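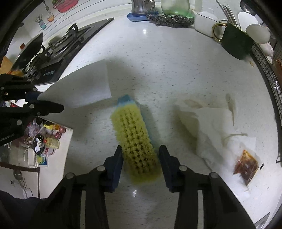

Scrubbing brush with yellow bristles on a speckled countertop.

RELUVEL BRINGS OUT THE KOLMONT 2, A CARGO BIKE THAT FITS THROUGH A FRONT DOOR

Reluvel will begin selling the Kolmont 2 in April, replacing the original Kolmont, a cargo bike that owners loved dearly and mostly kept in the driveway under a tarp. The old bike was wider than many of the doors it was supposed to go through. We heard about this. We received 2458 customer comments on the first model, and a fair share of them had a tape measure in them somewhere.

The Kolmont 2 has a narrower front box, a handlebar that turns flat against the frame for parking, and a kickstand that can be put down with one foot by a person holding groceries. The box carries two small children on a padded bench, or one large dog with opinions. Maximum load in the box is 168 pounds. The bench lifts out without tools.

"We spent most of the first year making the bike handsome," said Fuad Yimer, head of design at Reluvel. "Then I moved to an apartment with a hallway and learned a great deal in one evening."

Steering has been reworked as well. The first Kolmont turned like a church pew, a comparison we borrowed from a customer and have been unable to improve on. A new linkage gives the front wheel more travel, so a U-turn on an ordinary street no longer takes three tries and an apology to the car behind.

The electric version uses the Volen mid-mounted motor and has a range of about 40 miles on a full charge, less with hills, wind or the dog. The battery comes off with a key and charges from any wall outlet. A version without a motor will also be sold, for riders who enjoy that kind of thing.

Hydraulic disc brakes, mudguards, front and rear lights and a bell are included on both. The rain cover is sold separately - we know - but it now fits, and the zipper is on the side where the children get in. The cover from the first Kolmont will not fit the new box.

The Kolmont 2 comes in dark green, cream and a gray that marketing would like us to call Cho. Buyers are free to call it gray.

Test rides will be offered at Reluvel dealers from the first day of sale. Bring a passenger, and measure your door anyway.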